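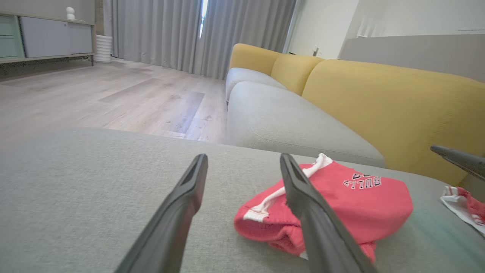
Issue 321

# Open day at Zileck, Mandanbridge

Zileck opened its office to outside developers on 15 December 2022. I went because the firm has spent the past year moving an old booking site from class components to function components, and the invitation promised that we could look at the code. The site is called Grotdale and it handles room and hall bookings for small venues.

The office is on the second floor of the Arriaga building, ten minutes on foot from Mandanbridge station. The lift was out of use. Sign-in was on paper, and then we were taken straight to a meeting room with two screens and not quite enough chairs.

## The morning: moving off classes

The first session was a walk through the repository. Grotdale had 2,029 component files when the work began. The team started at the bottom of the tree, with buttons, labels and date fields, and worked up towards the pages. They left anything with an error boundary as a class and have no plans to change that.

Most of the trouble came from lifecycle methods. A single `componentDidMount` in the old calendar page set up a timer, fetched the bookings, read the window width and moved focus to the search box. The first attempt put all four jobs into one `useEffect` with an empty array at the end. It worked on a developer's machine and then fetched the wrong venue when a user switched between two of them, as the venue number wasn't in the array. We were shown the bug running, then the fix, which was four separate effects, each listing what it reads.

They turned the lint rule for missing dependencies on fairly late. On the first run it gave 2,613 warnings. Someone asked whether they had gone through them by hand, and the answer was yes, a page at a time, over several months -- the automatic fix had caused two endless loops in the first afternoon and they stopped using it.

Lunch was sandwiches and soup in the kitchen. I talked to a pair of developers from a ticketing firm with much the same problem and an older version of React.

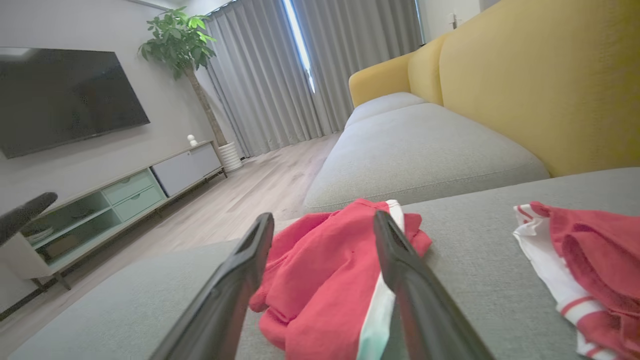 Colm Asterley

## The afternoon: tests and custom hooks

After lunch we split into two groups. Mine had the testing session first. The suite now has 3,386 tests. The old ones looked inside the component and checked its state directly, so nearly all of them broke as soon as a class was replaced. The new ones render the page, click things and check the text that comes back. They are slower. The full run took long enough that we had moved on to another topic before it finished, and it finished with one failure, in a test for clocks going back. The presenter knew about it.

The custom hooks session was the more useful of the two for me. The team keeps its shared hooks in one folder and has a short written rule for adding to it: a hook has to be needed in three places first. Before that it stays beside the component that uses it. They had deleted a good many hooks under this rule, including one which only wrapped `useState` and gave it a longer name.

I asked about fetching data. They wrote their own hook for it, kept it for half a year, and are now replacing it with a library. The home-made one didn't cancel old requests, so a slow reply could arrive last and overwrite a newer one. This was shown on the screen with the network slowed down, and it was easy to follow.

There was less on performance than the programme had suggested. We got twenty minutes on `useMemo`, largely on where they had taken it out. I would have liked some measurements before and after.

The day ended at four with questions. Slides are to be sent round to everyone who signed in. The next open day will be in November, again at the Arriaga building, and places are free but have to be booked.

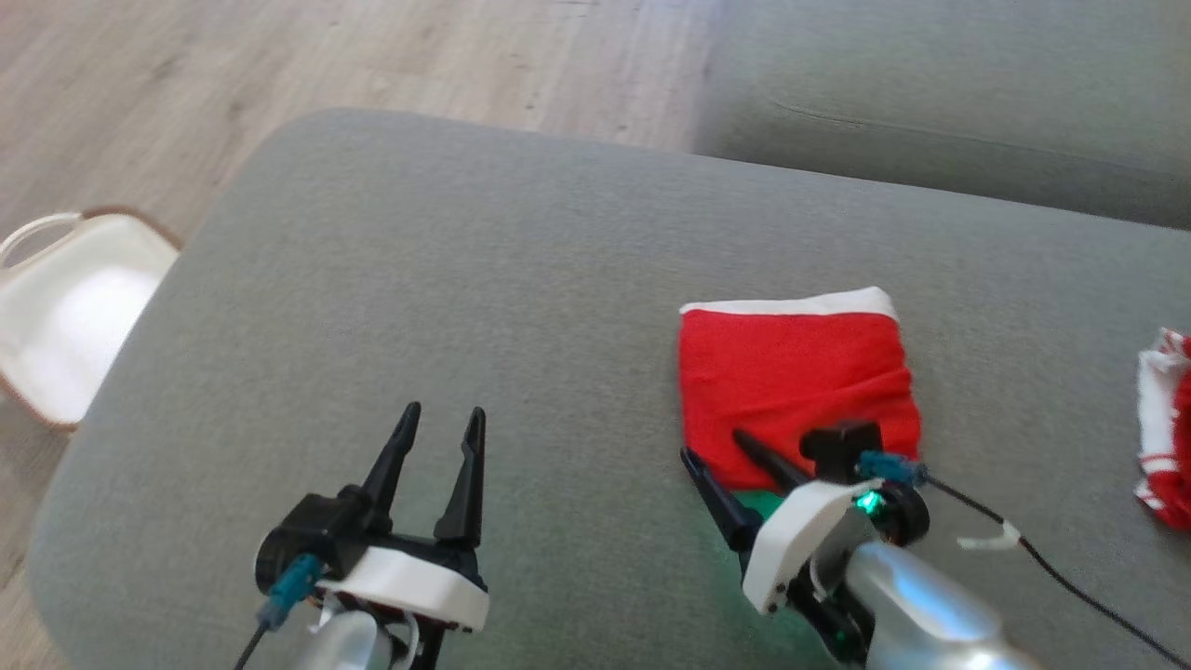
One reader has since written that the three-places rule would not suit a smaller team, where a hook used once may still be worth moving out so that it can be tested on its own, and asked whether Zileck makes any exceptions. I don't know. The written rule on the wall didn't list any, but we saw at least one hook in the shared folder -- the one for unsaved changes in a form -- that had only a single caller.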